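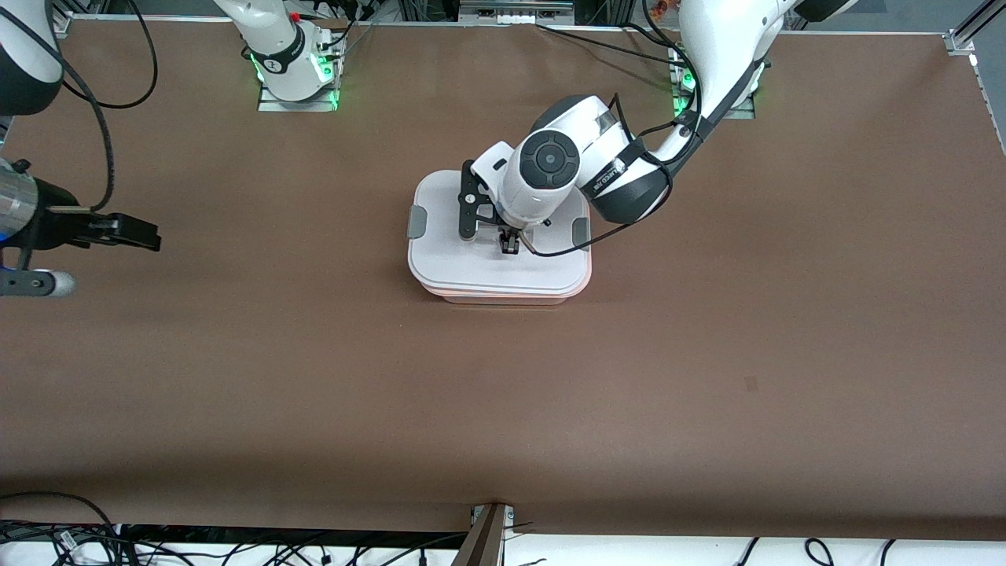 According to one reader's note on the talk page, the Grumport loaf should be classed as an enriched bread and not as a cake, as it is raised with yeast and only later picked up baking powder in home kitchens. The article follows that usage and treats the powder-raised form as a variant.

Grumport loaf is a dense, lightly sweet rye and wheat bread baked in a lidded tin. It takes its name from the harbor town of Grumport, where it was sold to boat crews as a keeping bread. The crumb is dark, close and slightly sticky. The crust is thin and soft on all sides because the dough steams inside the closed tin.

Ingredients

The standard dough contains medium rye flour, strong wheat flour, buttermilk, dark syrup, salt, yeast and ground caraway. The usual batch for one large tin uses 924 grams of combined flour, of which 200 grams is wheat. Butter is used only to grease the tin in the older form. Later recipes work a small amount of it into the dough, which shortens the chewing texture and makes the loaf easier to slice on the first day.

Caraway is sometimes replaced by fennel seed or dried orange peel. Raisins appear in the holiday form, sold in December under the name Ulska loaf. The two are otherwise made alike, although the Ulska loaf is glazed with syrup after baking.

Method

Half of the rye flour is scalded with hot buttermilk and left covered overnight. Scalding swells the starch and gives the finished bread its moist crumb. Buttermilk separates when heated, and the curds are stirred back in. The next day the remaining flour, syrup, salt, caraway and yeast are added. The dough is too wet to knead by hand and is mixed with a paddle or a heavy spoon until no dry flour is left.

The dough is scraped into the tin, smoothed with a wet hand and left to rise until it reaches two fingers below the rim. A fuller tin forces the lid up and leaves a hard ridge along the top edge. Baking takes three hours at a low oven setting of 173 °C. The loaf is cooled in the tin for an hour, turned out, wrapped in cloth and held until the following day before cutting.

Variants

The Delacroix form, named for the bakery that sold it, is baked in a round tin and uses equal parts rye and wheat. It is lighter in color and stales faster. The Imura form omits the syrup and adds cooked barley. It is the only common variant made without any sweetener.

The powder-raised loaf skips both the overnight scald and the rise. It is baked uncovered for a shorter time and has a cracked, crisp top. Bakers disagree on whether it should carry the name.

Keeping and serving

Wrapped and stored in a cool place, the loaf keeps for 31 days according to the older Grumport labels. Mold is the usual cause of loss and starts where the cloth is damp. Slices are cut thin and served with salted butter, smoked fish or hard cheese. Stale ends are dried, crushed and used to thicken soup, or soaked in milk for a baked pudding.

See also

Rye bread
Scalded dough
Steamed brown bread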